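Skellico Floor-Pick Kit: open day at Posberg

14 shares | 3 comments

The Skellico floor-pick kit is a two-finger gripper with a small camera mounted close to the fingers. It fits light robot arms and is meant for picking single items up off the ground. It will be running at our Posberg showroom on Mon 6 September, and anyone thinking of ordering one is welcome to come and watch.

Liesbeth Visser and Gijs Groen will run the demonstration. The arm works at floor level with ordinary things: drink bottles, cartons, tape rolls. Each session lasts 60 minutes and takes up to 18 visitors. The camera view is shown on a screen beside the arm, so you can follow the approach from the gripper's side.

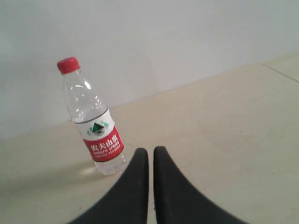 Clear plastic is harder for the camera than cardboard. Glare on the shoulder of a bottle and the light it throws on the floor can both upset the position estimate, and Gijs will go through the settings that help. Visitors may bring their own items up to 700 grams. No glass, please, and nothing with a loose lid.

What you get in the kit: gripper, one pair of black fingers, camera and bracket, cable set, printed setup guide. The arm is sold separately. Spare fingers come in pairs and can be changed with a hex key. The warranty is 2 years and does not cover the fingers.

Kits ordered at the open day ship from our Toltano warehouse. For a seat in a session, write to Asabe Osagie at the sales desk and say which arm you use. Walk-ins are fine if there is room.

3 comments | Share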